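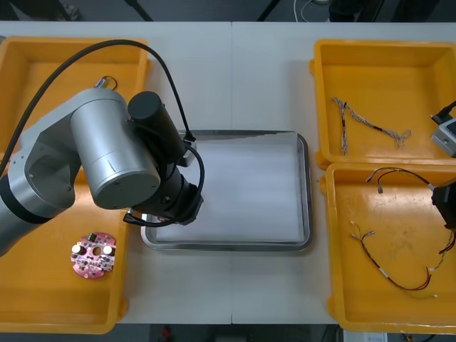

Kitting cell, fixed camera, tray clear and parts in the bins.

From: Áine Geraghty
To: cell-software list
Date: November 5, 2019
Subject: Re: Bin segmentation and the tray-clear check after the planner update

Dear colleagues,

Thank you to the Hirance group for the detailed report on the October build. I have replied to each point below and have set out at the end the changes we propose to merge. Comments are welcome from all sites before the branch is closed.

> On the two-arm cell we continue to see the tray-clear check
> return "occupied" when the tray has no parts on it. The log
> gives a foreground region near one corner of the liner. We
> have raised the area threshold twice and would prefer not
> to raise it again.

The Inmont team agrees that the threshold should not be raised further. The check compares the current view of the liner with a stored reference, and the paper does not keep one shape. A fold or a lifted corner produces a shading change of the same size as a short lead. Raising the threshold will hide the fault and will also hide small parts.

We recommend taking the reference again whenever the liner is changed, and testing each remaining region for depth as well as for brightness. The depth test is already present in Vultano but is turned off in the default configuration. The setting is tray.verify_depth, and it should be set to true at all sites.

> Harnesses are also a problem. The perception node returns
> two or three objects for one harness, and the planner then
> schedules a pick for each of them.

This is a known limit of the present segmentation. The node groups pixels by color before it groups them by connection, so a harness with strands of several colors, or with a sleeve partway along, is likely to be divided. We ran 201 recorded views through the node with the grouping order reversed. The number of divided harnesses fell from 11 to 8, which is an improvement but is not sufficient for release. 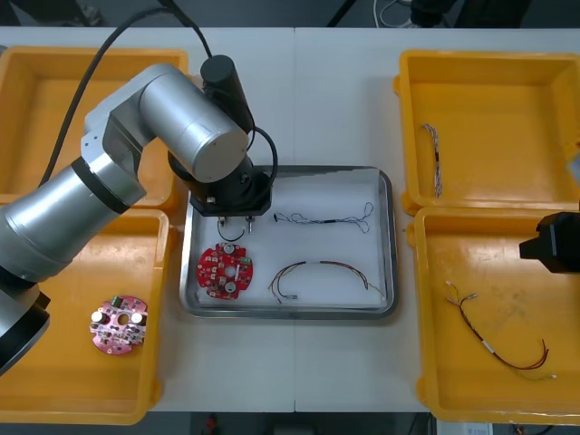
The remaining failures were of one type. Where a strand crosses over itself in a loop, the node closes the contour at the crossing and discards what lies beyond it. Lục, the labeling tool used at both sites, stores each harness as a single closed outline and cannot record a crossing. The training labels therefore contain the same error that the node makes. We will need to extend the label format to an ordered center line with a width, and relabel the affected views. Sites holding their own labeled views should keep the originals until the converter has been reviewed.

Circuit boards have not shown this problem. The notches in the outline are enough for the node to settle on an orientation, and no change is proposed there.

> Finally, could the planner wait for the other arm before it
> requests a new view? We receive bin views in which a large
> part of the bin is behind an arm.

Yes. At present the planner requests a view as soon as the gripper reports that it is idle, without regard to where the arm has stopped. The arm model is already loaded for collision checking, and the same model can be projected into the camera view to mark the hidden region. A bin that falls mostly within that region will be reported as "unknown." It must not be reported as "empty," and any site script that treats the two values alike should be corrected before the update is installed.

Proposed changes for this branch:

1. Turn on tray.verify_depth by default and add a command to store a new liner reference.

2. Reverse the grouping order in the harness segmentation, with the former order kept as an option for one release.

3. Add the "unknown" bin state and pass the hidden region from the planner to the perception node.
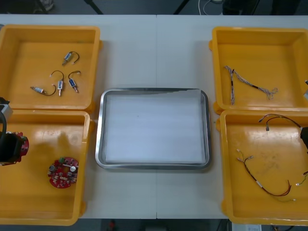
4. Extend the label format in Lục to center lines. This item will be merged separately, as it requires a review of the converter.

Items 1 and 3 are ready for testing. Please report results to this list and include the configuration file and the full perception log with each report. A summary alone does not allow us to repeat the fault.

Regards,

Áine Geraghty
Perception and Planning Software
Inmont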